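The house that sleeps ten (if two of you are short)

We took the Söderlund place for a week in April, which in that part of the coast is still technically winter with the lights on. The listing called it Pruvulstead, as if it were an estate. It's a cottage with a porch, a shed and a gravel drive that removes one hubcap per visitor. I still liked it more than any rental we've had in years, and I'd like to get the complaints down before the fondness sets in.

I booked through Flirico, the site my sister swears by, and the price looked very reasonable until the last screen, where it picked up a cleaning fee of $117. I have no quarrel with paying people to clean. But then came the laminated departure list on the fridge, according to which we were to strip the beds, start a load of towels, run the dishwasher, take the trash to the road, sweep the porch and wipe down the shower. By the time we drove off on the last morning I couldn't think what was left to clean except maybe the list.

The listing says sleeps 10. I've come to believe that number is worked out by somebody who has seen people but never slept near one. There's a proper double downstairs and another upstairs, and a bunk room where the top bunk is so close to the ceiling that you have to decide which side you're going to lie on before you get in. The rest of the ten are spread over a sofa bed, a daybed on the enclosed porch and something called a "reading nook," which is a landing with a cushion on it. There were six of us and we were full. My brother-in-law got the sofa bed and has not brought it up since, so I assume it's being saved for Thanksgiving.

"Steps to the beach" was also true, in that there are 79 of them. They're wooden and they go down the bluff in a zigzag with a bench halfway, and on the way up you find out what the bench is for. My mother took one look and announced that she could see the water perfectly well from the kitchen. She spent the week in there with a crossword and a blanket and by her own account had a better vacation than anyone.

The owner is Marit Lundgren, who lives up the road and communicates by text, always before 7 a.m. Her messages are short and a little ominous. "Wind tonight. Bring in chairs." We brought in the chairs. There was wind. "Do not use left burner." We never asked. I tried to get her to tell me why the house was called Pruvulstead and she wrote back, "It was on the sign," and that was the end of that.

The lock was a Casport, one of those keypad things, and we had been emailed a code, then a second email saying to ignore the first code, then a third saying the second email had gone out by mistake. We stood there in the rain trying all the combinations while the lock made a small disappointed noise at each of us in turn. In the end my niece tried the handle and it was open.

Now for the good part. The woodstove worked. The water was hot for as long as you wanted it to be, which I'd trade for any amount of ocean view. The beds (the real ones) were excellent, with heavy quilts and enough pillows, and somebody had left a shelf of paperbacks with the last pages still in them. At night it was so dark and quiet that I woke up at 3 on the first night convinced that something was wrong, and it was only that I couldn't hear the neighbors' heat pump.

The kitchen was stocked the way rental kitchens are, by a long line of people who each thought of one thing. We had plenty of wine glasses and a fondue set – no can opener. I bought one at the general store and left it in the drawer, as my contribution to civilization.
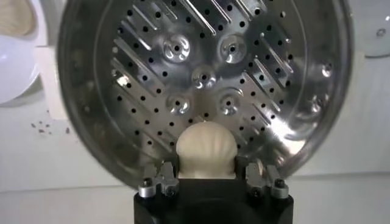 I've already looked up the same week for next April. The cleaning fee hasn't changed, and the listing now says "recently updated kitchen," so I'm going to go ahead and take credit for the can opener. My brother-in-law wants it in writing that he gets a bed with legs.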